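Postage and Parcels > Couriers > Size and surcharge disputes

Tube under a metre billed as over a metre, and charged by volume

Posted by Vittoria Santoro, September 2022

I send rolled drawings and small batches of wallpaper samples in cardboard tubes. The tubes come from Buvetti and are listed as 975 mm. I book through Ellari, which passes the job to Wovik. On the booking form I enter the length as 975 mm, the diameter as ten centimetres and the weight from my kitchen scales, which is always under a kilogram.

Last month Wovik started adding a charge of £7 to every tube, described on the invoice as "long item adjustment". The invoice also gives the length as 1,037 mm and a "chargeable weight" of more than two kilograms. I have weighed the same type of parcel again and it does not come to anything like two kilograms.

I have three things I would like to understand before I write to them:

Where does the extra length come from?
Why is the weight wrong?
Can I claim the adjustment back for the tubes already sent?

I have kept all the invoices. The tubes are closed with a plastic cap at each end and then taped. I have not changed anything about the way I pack them. I will be sending up to 40 of them in November, so the charge would come to a lot more than the profit on the samples.

Tiziana Marino

Taking your points in order.

Length. Tube suppliers nearly always quote the usable internal length, meaning the longest sheet that will go in with the caps on. Couriers measure the outside, from the furthest point at one end to the furthest point at the other. Anything that sticks out counts, and that includes the rim of the cap, folded tape, a loop of string, or padding that bulges under the wrapping. The difference between your two numbers is 62 mm. Two push-in caps with a raised rim, plus a wall of tape over each, could account for a fair part of that. I would not expect them to account for all of it unless the cardboard itself is longer than the listed size, so measure an empty tube without caps first, then again with caps, then again when packed. Write down all three.

The simplest way to measure is to lay the packed tube on the floor with one end against a wall. Hold something flat and square against the other end, mark the floor, and measure from wall to mark. A tape run along the side of a tube tends to drift round the curve and then reads long, and a soft dressmaking tape reads short if it has stretched.

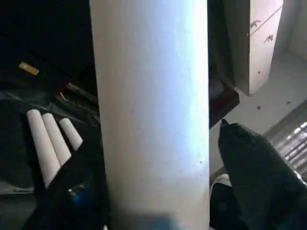 Cylindrical item, upright. Couriers take the longest dimension whichever way it stands.

Weight. Your scales are probably fine. The chargeable weight on a courier invoice is the greater of two values: the real weight, and the volumetric weight. The second is worked out from the space the parcel takes up in the vehicle. The usual method is length times width times height, all in centimetres, divided by a fixed number. Five thousand is common, but your contract may use another, so look it up.

A tube is treated as if it were a square-sided box that it would just fit inside. Yours is therefore ten by ten by 103.7. Multiply those and you have 10,370 cubic centimetres, and dividing by five thousand gives 2.07 kg. This agrees with the figure of more than two kilograms on your invoice, so I think the sum has been done correctly on the length they measured. At 97.5 cm long it would be 1.95 kg, still well over what the parcel weighs. In other words you were probably always being charged by volume, and you crossed a price band when the length went up.

Note that many systems round each dimension up to the next whole centimetre before multiplying. This makes very little difference on the length of a tube and a great deal on the diameter. A tube that measures 10.2 cm across the cap becomes eleven by eleven, and the volumetric weight goes up by a fifth. Measure across the cap, because the cap is often wider than the tube.

Claiming it back. You can only dispute the measurement, and you need evidence for that. The terms you agreed to when booking will almost certainly say that the carrier's own measurement is used where it differs from yours. Ask for the scan record for each parcel. If the same length is given for every tube, to the millimetre, ask whether each one was measured or whether a single reading was copied across your account. Real packed tubes vary by a few millimetres. Send the request to Ellari, as your contract is with them and Wovik will most likely refer you back.

For November, there are two cheaper options. Buy the next size down and check that your sheets fit, or cut the tubes yourself with a fine saw and a mitre block. Recessed caps, which sit inside the tube wall, also save some length compared with the rimmed sort.

Melis

just put 105 cm on the form next time, then they cant add anything afterwards. works out cheaper than the fine every time

Vittoria Santoro

Thank you both. I measured as suggested. Cardboard alone, without caps, is 1,001 mm, so the listed 975 mm is indeed the internal length with the caps pushed in. With caps it is 1,012 mm. Packed and taped the one I have here is 1,019 mm. That is over a metre, so I have no argument about the long item charge, but it is not 1,037 mm either. I have asked Ellari for the scan records.

Would it be better to use flat boxes for the samples that do not need rolling?

Tiziana Marino

Usually yes, if the samples lie flat. The length comes down at once and the long item charge goes with it. Do the sum first all the same, as a wide shallow box can have a larger volume than a tube. Thickness is the dimension to watch. A box that is three centimetres deep when empty may be four or five when it is full and the lid has bowed, and the reading is taken at the highest point of the bow.

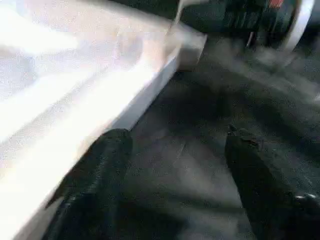
White slab or box shape, with a squared end at the top of the long edge.

If you go this way, choose a box whose depth matches the stack closely and fill any gap at the sides with card. Put tape along the seams only. Several turns round the middle will pull the sides in and push the faces out.

On the tubes: 1,019 mm against 1,037 mm is 18 mm, outside what I would accept as handling error. At ten centimetres square the chargeable weight is 2.04 kg on your reading and 2.07 kg on theirs, so check where the price band ends before spending time on that part. If both fall in the same band there is no money in it.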